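Category: List archive > Packing and moving
2 replies · 5 shares

Subject: Re: What to do with the small stuff

On 16 March 2018, a list member wrote:

> We are moving out of the Dekmont building into a smaller place and I have
> the furniture under control. What I can't get a grip on is the small
> stuff. Toys, plastic bags, tissues, hair ties, chargers. Every time I open
> a drawer I find another handful. Last move I had 59 boxes and I would
> guess a third of them were this kind of thing. Do you sort it first or
> just tip it in and deal with it at the other end?

I have done it both ways. Sorting first takes longer, but I would still do it that way.

When we left the apartment on Pons Street in December I tipped everything in. It went fast and I felt good for a day. Then we had boxes marked "misc" sitting in the hallway until spring, and we kept buying things we already had. I bought tape twice.

What I do now is use the bed as a table. It is the biggest flat surface we have and it's the right height, so my back doesn't give out. One open box goes on the bed and everything small from that room goes around it. Then I pick things up one at a time and decide. I don't start a second box until the first one is full.

Plastic bags get their own box, or a corner of one. I ball them up and drop them in. I know some people fold them into triangles. I tried that for an evening and gave up.
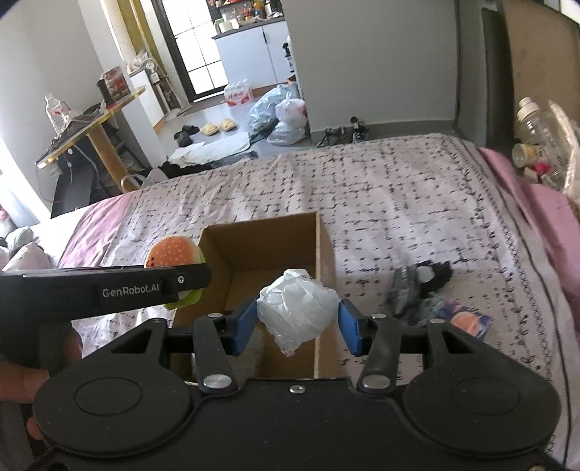
White bag over the open box, toy burger still waiting on the bed.

The bags are useful later as padding for cups and anything else with a handle, so put that box where you can reach it when you start on the kitchen. I didn't and had to unstack half a closet.

Toys I leave for last in each room. They are odd shapes and they fill the gaps at the top. Play food is good for this – a bun or a tomato will go in almost anywhere. If a set has lots of pieces, bag it first or you will be finding lettuce in the towels.

Tissues are the other thing. We had small packets in every coat and every purse, and I had no idea how many until I put them in one spot. I don't pack those in a box at all. They go in the bag that rides in the car with us, with the phone chargers and the snacks.

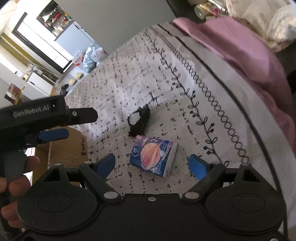

Photo: Rameo / Packing and moving list

A patterned cover is not ideal for this, by the way. Small dark things get lost on a busy print. If you have a plain sheet, put that down first.

For boxes, I got a bundle of 50 small ones from Skedis and they held up fine. I would not go larger for this kind of stuff. A big box of little things is heavy and you can't find anything in it. The bundle cost me 165 with the tape and the marker, and I sold the flat ones I had left.

Write the room on the side as well as the top. Once they are stacked you can't read the tops.

One question back to you: does the new place have drawers built in, or are you bringing your own? If you are bringing a dresser, check with the movers before you empty it. Ours let us leave soft things in the drawers – socks, scarves, that sort of thing – and it saved us a few boxes.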